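Ticket: Bay 3 charging arm, plugging in and how we share the work
Site: Canberg depot, vehicle prep
Opened by: Pranab Debnath
Status: Open, waiting on Grukmont

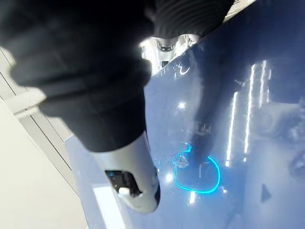
Good morning all, and thank you for being patient with me, I know this one has been going back and forth since June. I'll try to put everything in one place so the day crew and the Grukmont folks are reading the same story.

The arm in Bay 3 picks up the connector fine. Where we get stuck is the last bit before the port. On some cars it stops short, waits, and then calls for a person. The log has 1,369 plug-ins since the last software update and 20 of those ended in a call. I don't think that's a terrible number! But every call means somebody drops a hose or a vacuum and walks across from the wash side, and the wash side is where we moved people when the arm came in.

What we've tried so far:

- Wiped down the arm's camera cover at each shift change. No difference.
- Ran the alignment routine twice with the Dundetti fixture. Passed both times.
- Turned off the overhead lights nearest the bay for one evening. Fewer stops, but the crew couldn't see to do the interiors, so we put them back on.

My own guess (and it is only a guess, I came up through detailing) is that shiny paint is giving it trouble. The stops I wrote down were mostly on freshly polished cars.

One more thing, and please don't skip it. The evening crew at Rathnayake asked who "owns" a call from the arm. Before, whoever parked the car plugged it in, and that was that. Now the person parking has gone home by the time it stops. For now I've asked the shift lead to take the calls and write each one on the sheet by the door, with the paint color if you can.

Reply from Grukmont support, September 25, 2021:
Thanks, Pranab, the paint notes help a lot. Please send the logs for all 20 stops and leave the lights as they are. We'd like to try a slower approach setting on Bay 3 only.

Pranab: Logs sent. Slower is fine with us overnight, but please check with me before changing the day setting, we turn cars around pretty quickly before lunch.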